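Tillcombe's evening craft club is back for a new season, and what a start it has had! The first session filled up by 7, with people coming over from Lirnside on the late bus, and the club has now raised £2,440 towards new lights and a proper kettle for the old reading room.

Knitting, card making and book mending are all on the list this time - bring whatever you've got half finished at home.

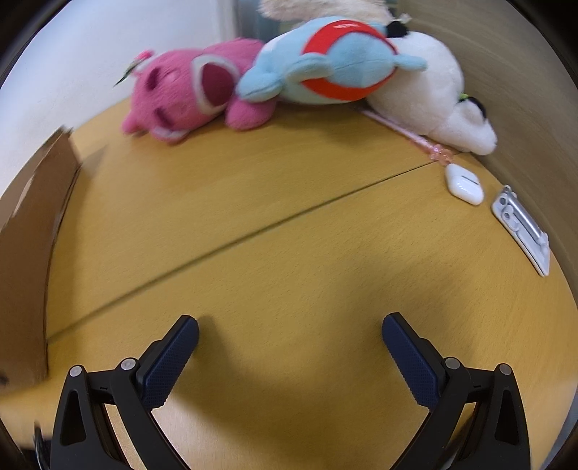 One member from Risville said the book mending alone was worth the trip, and that she had already saved two cookery books she'd been ready to throw out.

The club runs until 9 and costs nothing to join. There are 11 places left for the lino printing evening in August, so do put your name down at the library desk if you fancy it!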